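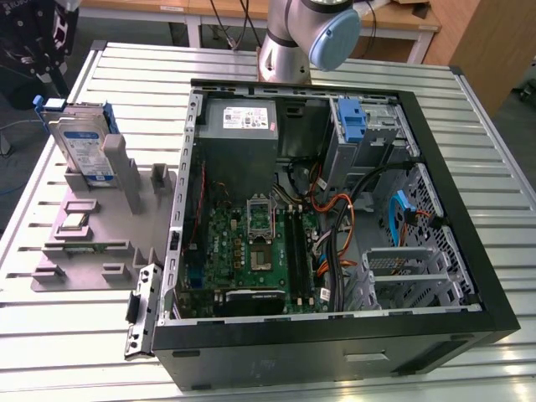 Ratico Teardown Cell: README and data card

Version with the open-socket fixture. Last edited 26/08/2020 by Hanna Tkachuk.

Overview

Ratico is a single-arm cell for taking apart desktop computers and putting them back together. It was built in the shared workshop at Brernstead and is maintained by three members of the workshop. The repository holds the control code, the fixture models, the calibration files and the recorded episodes. This file covers the physical setup and the recordings. The control code has its own notes in the docs folder.

Workpiece

The workpiece is a black desktop tower laid on its side on the slatted aluminum table, side panel off, interior facing up. The graphics card stays in its expansion slot in all tasks. The power supply stays in the case and is never connected to the wall while the arm is enabled.

The memory slots run vertically as seen by the fixed camera, to the right of the CPU socket. The drive cage is on the right side of the case. The blue latch at the top of the cage is part of the case and should not be confused with the blue caddy on the drive, which travels with the drive. Early versions of the detector mixed up the two — retrain from the current labels if you are starting from an old checkpoint.

Parts fixture

The parts fixture is a gray 3D-printed tray to the left of the computer. Each part has one place:

CPU: square recess in the middle of the tray, heat spreader up.
Memory module: long slot below the CPU recess, module lying horizontally.
Hard drive (3.5-inch, with caddy): back slot, standing upright, caddy edge up.

The model is in fixture/tray_main. Print it flat with no supports. The slot for the memory module needs light sanding on most printers. Elaheh Ahmadpour drew the first tray for a different case and the long slot still carries her original clearances, so measure before changing it.

Tasks

Four tasks are recorded:

cpu_out: raise the lever, open the bracket, move the CPU from the socket to its recess.
cpu_in: the reverse, ending with the lever closed.
ram_move: move one memory module between a slot and the tray, either direction.
hdd_move: move the drive with its caddy between the cage and the back slot.

Lever and bracket are treated as part of the CPU tasks. Do not start cpu_in with the bracket down. The planner does not check for this and will press the CPU against the metal.

Recordings

The release contains 282 episodes, of which 24 are held out for testing. The split is by session, so no session appears on both sides. Failed attempts are kept and marked with success = 0 in the index. An episode is marked failed if the part is dropped, if the operator presses the stop, or if the part ends up outside its place at the time limit.

Each episode has a video from the fixed camera, joint positions, gripper opening and a text label. Joint data and video share one clock. In session 7 the clock was reset partway through and the two streams drift apart; those episodes are listed in known_issues and are left out of the default loader.

Labels were written by Awuor Kashindye and checked by Settimio Piras. Where they disagreed on the start of a grasp, the earlier time was kept.

Setup procedure

1. Clamp the case to the table. Check that it does not shift when pushed by hand at the drive cage end.
2. Place the tray against the left stop. Run check_tray and correct any offset it reports.
3. Route loose power cables away from the socket and the memory slots. A cable lying over a slot is the most common cause of a failed ram_move.
4. Inspect the socket contacts under a lamp before every CPU session.
5. Home the arm with the workspace clear of hands, then load the session file.

Known limits

One case model and one board. Nothing here has been tested on a second computer.
Lighting is the workshop ceiling light only. The heat spreader reflects it, and CPU pose estimates are worse in late afternoon sessions.
The drive's SATA and power connectors are unplugged by hand before hdd_move. Connector tasks are planned but no data exists.
Socket contacts wear. The board was replaced after 12 sessions, and the index gives the board for each episode.

Use and contact

Code and fixture models may be reused with credit to the Ratico project. Recordings are for non-commercial use. Corrections to labels are welcome as patches against the index file — please give the episode name and the old and new times. Questions about the fixture go to Elaheh, everything else to Hanna.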